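Parish Life > Grief and Care > Questions People Ask

Last updated 06/09/2026

Questions about our monthly service of remembrance

I look after the remembrance service at our church in Flulton, and I get the same handful of questions every time (usually in the parking lot, with somebody's car running). So I finally sat down and wrote out my answers.

Do I have to be a member?

No! Please come. We get people from Ralbridge and from all over the county, and plenty of them belong to another church or to none. I won't ask you to sign anything.

What happens at the service?

It's short. We open with a psalm, there's a reading, and then we read the names aloud and light a candle for each one. After that we sit quietly for a few minutes. I know silence can feel long when you're not used to it, so there's soft piano underneath for the first part. We finish with the Lord's Prayer and one hymn, and you're welcome to just listen.

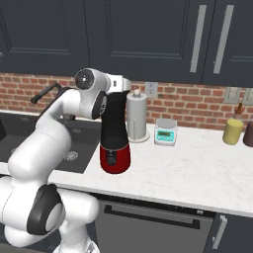 Afterward most folks stay for coffee and whatever's been baked. You can slip out before that if you'd like, and plenty of people do the first time.

How do I get a name on the list?

Call the office or drop a note in the box by the side door. I like to have names 4 days ahead so I can practice the ones I don't know how to say. If you write it out the way it sounds, I'll love you forever. And if you miss the deadline, catch me before we start and I'll pencil it in. Last July we read 64 names, the most we've ever had, and I wouldn't have cut a single one.

Can I include someone who died a long time ago?

Of course. My own father has been gone thirteen years and I still put him down. Grief doesn't check the calendar. 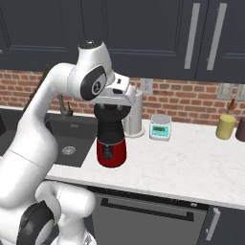 The same goes for babies lost before they were born, whether or not they had a name. Tell me what you'd like said and I'll say exactly that.

What if I'm angry at God?

Then come angry. I've sat in that back pew myself with my arms crossed — I couldn't have sung a note if you paid me. Read Psalm 88 sometime. It ends in the dark, and it's still in the Bible. You don't need to tidy yourself up before you walk in.

Should I bring my kids?

If you want to, yes. Children under seven or so get wiggly during the names, and that's fine with me. There's a table at the back with paper and crayons, and they can help light a candle if a grown-up stands with them.
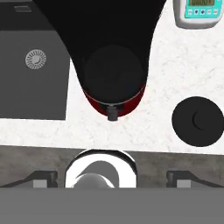

Teenagers sometimes like a job, so if yours would be happier handing out bulletins, send them my way when you get there.

Is there anything besides the service?

We have a small grief group that runs in the Fjeld Room, three evenings a month, with a break in the summer. It's talk and prayer, no workbook. It isn't counseling, and if you need more than we can give, I'll gladly help you look for someone. There's a good group over in Poltberg too, if evenings here don't suit you.

Will I cry in front of everybody?

Maybe. I usually do, and I'm the one holding the microphone. There are tissues in every pew.

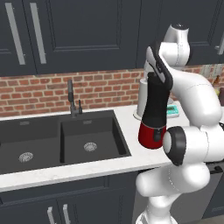
One woman wrote to me after her first time that she had cried all through the hymn, that the stranger beside her simply held the book open for both of them, and that she'd be back next month with her sister.

Where do I park?

The lot behind the hall is closest, and the ramp is on that side. Please leave the spaces by the ramp for those who need them. Street parking is free in the evening.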